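Robots at Home: Products and Kits
Handout for Session 7 – Hand-held grippers (the Grenura pair)
Notes by Kamala Raju

Last time we looked at the vacuum and mop end of the market, and I promised we'd get to laundry. So, laundry! The product for this session is the Grenura two-hand kit, and I've had a loaner for long enough to have opinions.
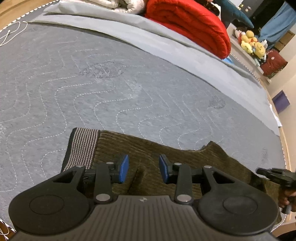
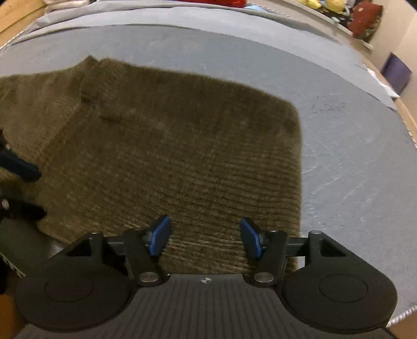

Olive-brown clothing on the bed, blue finger pads on the gripper.

Course Reader, Section 7, p. 40

OK, first the basic idea, for anyone who missed the October lectures. You don't buy a robot here. You buy a pair of grippers with handles, you do the chore yourself while holding them, and the recordings go off to train a robot arm that has the same kind of fingers on the end. Grenura sells the hardware and a company called Ene sells the software that cleans up the recordings. You can buy one without the other, but most people I know who tried that gave up and got both.

What you pay for

The pair costs 3,157 dollars with the handles, a charger and a hard case. A single gripper is 1,286, so do the math before you order two singles and a case (somebody in my first section wanted to do exactly that). The Ene license is billed by the year and student groups get a discount if they ask. Ask!

Spare finger pads come in bags. Get a bag with your first order. The pads are the part that wears, and once the surface goes smooth you'll find thin cloth sliding right out and you'll blame your own hands for a week, like I did.

How it feels to use

Strange for an hour, then fine. Your fingers want to do what fingers do, and the kit only gives you open and close. With a towel you hardly notice. Clothes are another story – a stretchy knit moves when you touch it, and the edge you were going for is somewhere else by the time you close. My habit now is to pinch a little further in from the edge than I think I need, lift slowly, and let the other hand come in once the first one has hold of something.

Weight is my main complaint. After about 100 folds my wrists know it. Ikhsan Sutanto, who taught this unit before me, rests his elbows on the bed between folds and swears by it, and I've started doing the same.

The work surface matters more than the brochure lets on. A bed is a good test because it gives. Push down on a firm table and the fingers slide under the cloth; push down on a soft pad and the whole thing sinks with you, and you pick up a bit of bedding along with the sleeve. I'd do at least half your practice runs on something soft.

Compared with the Alton

The Alton kit is lighter and cheaper to repair, and the trigger is nicer. It's also sold one hand at a time, and the two-hand syncing is something you have to set up yourself. For picking and placing I'd take the Alton. For folding I'd take Grenura every time – I want both hands recorded together without fiddling with it on a lab day.

Things I'd ask the sales rep

How long do the pads last, and is that number from cloth or from hard objects?
Can I get at the raw recordings without the Ene license?
Who pays shipping on a repair?
Does the warranty cover a drop? (Mine has been dropped. Twice.)

For next session

Read pages 41 to 52 and bring one piece of clothing you find annoying to fold. Hoodies are great for this. We'll work in pairs, one person on the grippers and one on the notes, and then swap. Write down every grab that misses, including the silly ones, and put your initials on the sheet before you hand it in.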